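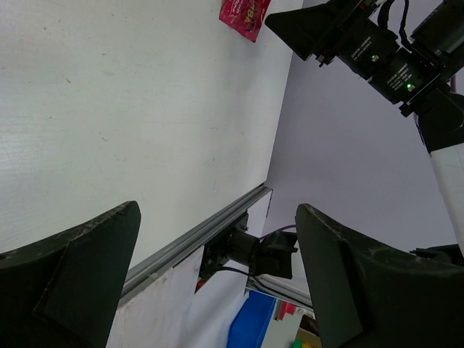
Wrappers, and the bag they go in

Monday, July 6, 2026

I cleared out the lolly wrappers over the weekend. I'd been meaning to do it since October, when I found a stash of them in the glovebox, another in my winter coat and a third in the drawer where the takeaway menus used to be. I don't eat that many sweets. I just don't seem to get the wrapper as far as a bin.

Our council area (Dendow) changed its bin rules again this year. Soft plastic and foil-look film can't go in the yellow lid, and the supermarket drop-off in Hultari is back but only takes it clean and bagged. So the small stuff has been piling up at our place, waiting for me to make a decision about it.

The scrunch test is the one I was taught. You squash the wrapper in your fist and let go. If it stays in a ball it's likely foil, and if it springs open it's plastic film with a shiny coating. Nearly everything I tried sprang open. The chocolate coins were the exception.

I flattened the bigger ones under a cookbook overnight. The small ones aren't worth the trouble, they curl straight back up. 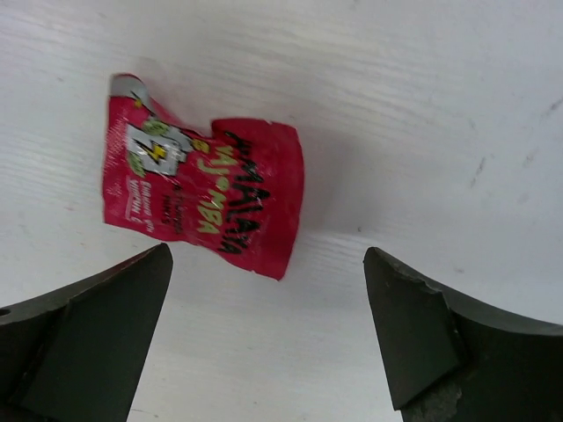
The red one with the lightning bolt. The big black word looks like MALAYA, and the line beside it like VAJOMBA.

I'm a bit fond of that one. It's shiny crimson with some cartoonish artwork and a couple of pale green leafy shapes, and the words run sideways. Most of the others were plain gold or see-through and I couldn't have told you what had been in them.

Anyway, you need something to put them in. I tried a jar first, which filled up in no time, then a bread bag, which fell over every time I walked past. What works is an ordinary paper shopping bag, the sort with rope handles. It stands up by itself and stays open at the top, so you can drop things in with one hand while you're on the phone. We have a cupboard full of them — I never throw out a good bag — and the plain ones with no shop name on them get used first.

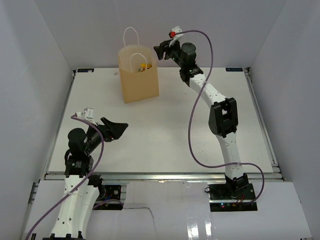
What I'm doing from now on

One bag, kept on a table where I can see it. Pockets get emptied when I come in the door. When the bag is half full I tip the film into an old bread bag, tie it off and take it to Hultari with the shopping. The paper bag comes home again until the handles go.

I weighed the first lot out of curiosity and it came to roughly 200 grams, coins not included. The coat is done. The glovebox I still have to vacuum.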